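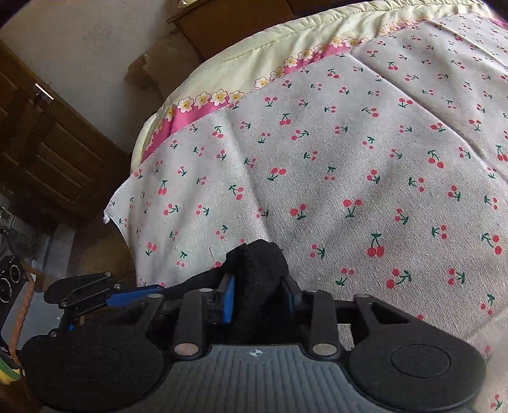
Sânziana Enache holds that a machine which cannot put away the washing has no business being called a household machine. She wrote this in reply to my April post, and added that she would gladly exchange every clever speaker in her flat for one device able to empty a laundry basket onto a bed and leave the contents sorted.

I have considered her remark at some length, and I believe it deserves a proper answer. In that earlier post I dealt mainly with floors and lawns, where the machines have been competent for years. Laundry was dismissed in a single paragraph. Several readers objected, Relu Dobre most firmly of all, and they were right to do so.

The difficulty lies in the material. A plate has one shape, and it keeps that shape whichever way it is held. A piece of clothing has no fixed shape at all. It may be inside out, twisted or bunched into a lump, and a machine must decide where to take hold of it before it knows which end is which. Dark items are particularly troublesome. Black fleece on a pale sheet is easy enough to find, but the folds within it show very little contrast, and an opening or a hem can be hard to make out even for a person in a poor light.

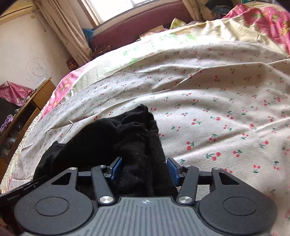 There is also the question of grip. Two flat pads pressed together will hold a crumpled cloth perfectly well. What they will not readily do is find a single layer of it, separate that layer from the one beneath, and keep hold of it while something else smooths the rest. We do this with our fingertips and give it no thought. A machine with two jaws must drop the item, look at it afresh and take hold again, often several times over.

At Osbridge, where I was permitted to spend an afternoon in the trial room, a two-armed machine was given a pile of 50 mixed items to sort and fold. It dealt with the towels and pillowcases in good order. The shirts took far longer, at 4 minutes apiece on average, and 7 items were set aside for a human being to finish. Horațiu Olteanu, my host for the day, considered this a respectable result, and I am inclined to agree with him. I should nevertheless record that the items had been laid out on a clear, level table under even lighting.

A bedroom offers none of these advantages. The mattress gives when it is pressed. The sheet moves with whatever is dragged across it, and a printed sheet adds a pattern which the machine must learn to disregard. Quilts and covers are made of much the same stuff as the things to be picked up, so that the machine must know which cloth is the work and which is the furniture. I put this to Horațiu, who replied that bedrooms were on the list for next year — a reply I have now heard from more than one firm.

The shop floor is a somewhat happier story. Lindalva Bastos has written to me from Nisbet, where the packing line has used machine arms for boxed goods for 4 years, and where soft goods are still bagged by hand. The arms can lift a bagged jumper without trouble. Getting the jumper into the bag remains a job for people, and she does not expect that to change soon.

My answer to Mrs Enache is therefore that the machine she describes cannot yet be bought, and that I would advise against paying a deposit to anyone who claims otherwise. Readers who have seen the Zaltance folding unit at work in an ordinary home are invited to write in, particularly if socks were involved. I have asked Drateck for a visit and await a date.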